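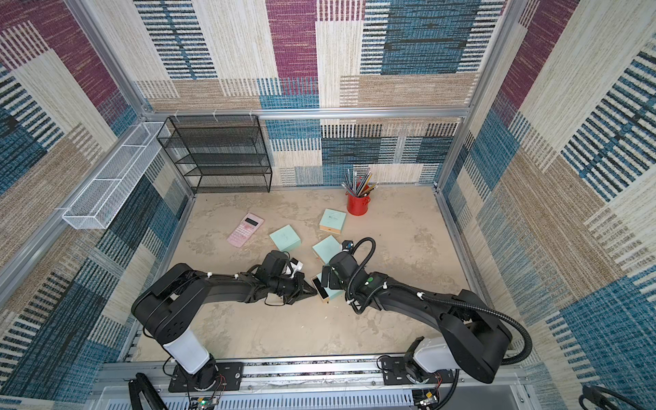 4.2 Lap time data and selection of laps

The data in this section come from the indoor track of Homelora and the outdoor track of Cladari. Both tracks use the same type of four-stroke rental kart with a 200 cc engine, and both have a transponder loop at the start line. The two fleets together have 18 karts. The karts keep their number for the whole season, so it was possible to follow one kart through many sessions and many drivers.

After the selection described below, 2916 laps remained. The selection removed 353 laps. A lap was removed when it was the first lap after leaving the pit lane, when a yellow flag was shown in any part of it, or when the transponder gave two signals within one second. We did not remove laps only for being slow. In an earlier version of the analysis we did this, and the result looked cleaner, but the difference between karts became smaller in a way that we could not defend. A slow lap in a rental kart may be a mistake of the driver, but it may also be the effect of a worn clutch, and this effect is what we want to measure.

Driver weight was taken from the registration form at Cladari and from the scale at Homelora. These two sources do not have the same quality. Drivers often write a weight without helmet and suit, and many of them round it to the nearest five. For this reason the weight enters the model as a class (light, middle, heavy) and the limits of the classes are the same for both tracks.

4.3 Kart effect and driver effect

The model has a separate term for the kart, the driver, the track, and the position of the lap inside the session. The last term is necessary because tires of this type are hard and need several laps to reach their working temperature. On the outdoor track the warming phase is longer in the morning than in the afternoon. Indoors we found no such difference between times of day.

The driver term explains the largest part of the variation, as expected. The kart term is smaller but it is stable: a kart that was slow in April was usually still slow in May, if no engine work was done between. This agrees with what mechanics at both tracks told us before the study. They could name the slow karts without looking at the data, although they did not agree so well about the fast ones.

The weight class has a clear effect on the outdoor track, where the long straight is preceded by a tight corner and the engine must accelerate the kart from low speed. On the indoor track the effect is weaker. One possible reason is the coated floor, on which a heavier driver gets more grip at the rear axle and so recovers part of the loss. We did not measure grip directly, so this remains only an explanation.

4.4 Tire changes and chassis setting

During the season the Cladari fleet was changed from Husar tires to Tasteck tires. The change was not made for all karts in the same week, because the old tires were first used until the wear mark. This was helpful for us, as karts with both tires were driven in the same sessions for some time. The comparison is not fully fair: the karts changed first were the ones with the most worn tires, and any new tire would probably improve them.

Chassis settings were kept as they were delivered, with one exception. The front track width of two karts was increased after drivers complained about heavy steering. Laps before and after this work are treated as laps of two different karts - this costs some precision, but it avoids mixing two settings under one number.

Figure 4. Two robotic arms mounted on an aluminum rail, with their grippers close together over the work surface.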